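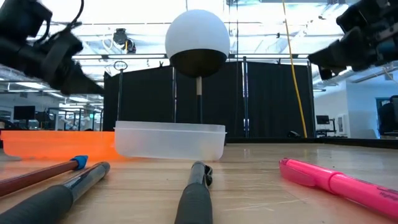
Week 2 is the one where I talk about pens for most of an hour, so get comfortable. Sorting small stuff is the part of this course everybody thinks they can skip (I did too, the first time I took it, back when Diane Cormier was teaching), and then they get to the Okness assignment and can't decide where a single pencil goes. So we start small. Take a low tub with no lid, the frosted kind with rounded corners, and put it on the table with a pink highlighter, a dark marker and a couple of other long skinny things lying in front of it. Now, where does each one go? Most people say "in the tub" and stop. Fine, but which way do they point? Do the capped ones go with the ones that have no cap? Write your answer down before you read on!

My own rule, which I stole from Tomos Bellis, is that length comes first and use comes second. Long things lie along the long side. If something is too long for the tub, don't wedge it in corner to corner, because then nothing else will lie flat and you'll be fishing around under it all week. Find it a taller home, or a wider one.

Second thing, see-through walls. I love them, Mirsad Zupan can't stand them (he did the Beddoe supply room all in solid gray bins and labeled every one, and yes, it looks great). With frosted plastic you get a hint of color and shape and that's it, so I still put a label on the short end. One word. "Pens" is plenty. If you need a whole sentence on the label, you have two categories in there and should split them.

Open tops are for things you touch every day. Lids are for everything else. I went back and forth on this in the old handout, so if you have the Vasaleo version, cross out the bit about lids on page 14.

Clips! People forget clips. A little clip loose among the pens always slides to the bottom, so give it a tiny dish of its own, or clip it to the rim where you can grab it.

For next time: empty one drawer at home, lay everything out on a table with all the tips pointing the same way, and make your piles before you go looking for containers. Please don't buy anything yet. Bring a sketch of your piles, and the measurements of the drawer (inside, including the height, which everyone leaves out). Rough pencil is fine. Reading is the Dralton chapter on shallow storage, just the first half.

14 comments | 590 shares

Course notes, Home and Workroom Storage. Questions to Aurélien Collet at the front desk. Back to top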